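Why is the Moon sometimes a banana?

Quick one this week, becuase lots of you asked. Why does the Moon change shape?

Short answer – it doesn't. The Moon is a ball. Always a ball. Never a banana, never half a biscuit. The bit that changes is how much of the lit-up side we get to see.

Where does moonlight come from?

The Sun! The Moon has no light of its own. It's made of rock, and quite dark rock too, a bit like an old road. Sunlight hits it, bounces off, and some of it comes down to us.

So half the Moon is lit nearly all the time. The other half is in the dark. Same as Earth – day on one side, night on the other.

Round and round

The Moon goes round the Earth. Takes a bit less than a month. As it goes, we look at it from different sides.

New Moon: the lit half faces away from us. Can't see it.
Crescent: a thin slice. Banana time.
Half Moon: also called first quarter, which is confusing. Sorry.
Gibbous: more than half, not quite full. Say it like "GIB-us".
Full Moon: the whole lit side faces us. Big and bright.

Then it all goes backwards, back down to a thin slice, and starts again.

Try it at home

You need a lamp, a white ball and a darkish room. Ask a grown-up about the lamp, bulbs get hot.

Put the lamp at one end of the room. That's the Sun. Your head is the Earth (well done, head). Hold the ball out in front of you, a little higher than your eyes. Now turn slowly on the spot and keep watching the ball. The light creeps across it. Crescent, half, full!

If the ball goes dark when your back is to the lamp, your head is in the way. Lift it up a bit. You just made a lunar eclipse by the way.

Look for the curve

The line between the bright part and the dark part has a name – the terminator. On a round thing the light fades softly as it curves away. Look for it on your ball, then on anything pale and round in the house.

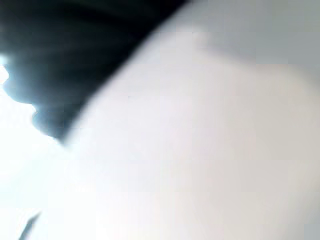 A pale curve, very close up. Find where the white turns to grey.

Can you see the Moon in the day?

Yep. Lots of days. Look up on the way to school, its often there, all pale and washed out.

Fongchan Chareonsuk wrote in to ask if everyone sees the same shape. Yes, same shape on the same night, but in Australia it looks upside down to us. And we look upside down to them!

Moon diary

Draw a circle every night for 10 nights. Shade in the dark bit. Cloudy? Draw a cloud. Next time – why the sea goes in and out.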